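Gripper Gallery: Four Sets of Fingertips and a Lot of Laundry

Jiltirard bench notes, April

We went into this thinking the arms would be the interesting part. The arms are fine. They go where they are sent and they don't complain. The part that ate the month was the last inch, where a rubbery pad meets a piece of clothing and the clothing has opinions.

The plan was simple enough to fit on a sticky note, so that is where it lived. Take 4 kinds of fingertip, give each one the same 34 attempts at picking up and folding soft things, and write down how often the cloth ended up where we wanted it. Two of the fingertips came from the Melum line, which is rounded and a little squashy. One was the Obura, which is flat and firm and looks like it means business. The last was our own, printed overnight and named Norkeck after an argument I won't go into.

I had my money on the flat one. More surface, more grip, end of story. Then we started on knits.

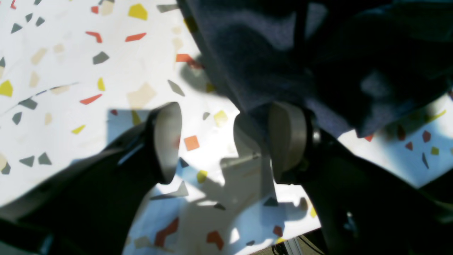

Knit cloth in a heap is a rotten thing to ask a gripper about. A pinch that takes hold of one ridge is great, and a pinch that takes hold of three ridges looks exactly as great until you try to spread the thing out. The flat pads loved grabbing three. The round ones have less to grab with, and for this job that counts as a feature, which I have been made to say out loud at two meetings.

Lighting turned into its own small hobby. A wrist camera gets a close view of the fingers and a terrible view of everything else, and a dark garment next to a bright table gives it plenty to be confused by. We tried raising the exposure, which rescued the creases and ruined the table. We tried lowering it, and got the table back along with a large navy void. We settled in the middle, where both are slightly bad.

The tablecloth pattern was my choice. I was told plain white would be easier on everybody. I was told this more than once.

Scores for the heap test, out of 34, are on the results page, but the short version is that the softer Melum beat the Obura by 8 and the Norkeck finished last with great dignity.

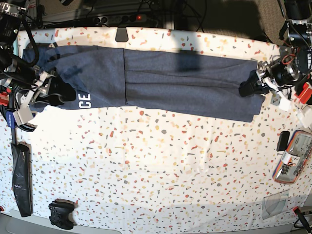 Two-arm work is where the controllers earned their keep, or didn't. Moving one gripper is a task. Moving two grippers that are both attached to the same pair of pants is a negotiation, and if one side gets ahead of the other by a hair, the fabric keeps the score. Our first controller settings treated the arms as strangers. The second set made the faster arm wait for the slower one, and the whole business calmed down a lot. It also got slower by 8 seconds a fold, so anyone with a full hamper should make other plans for the evening.

Sweatpants were the great leveler. Thick, heavy at the waist, happy to slump off in whatever direction you weren't watching. Every fingertip that looked clever on a dish towel got a good deal humbler here.

Next up is a second round with the softer Melum on both arms and new screws for the Norkeck, which has asked for a rematch. Towels first, then sleeves. I have been putting off sleeves.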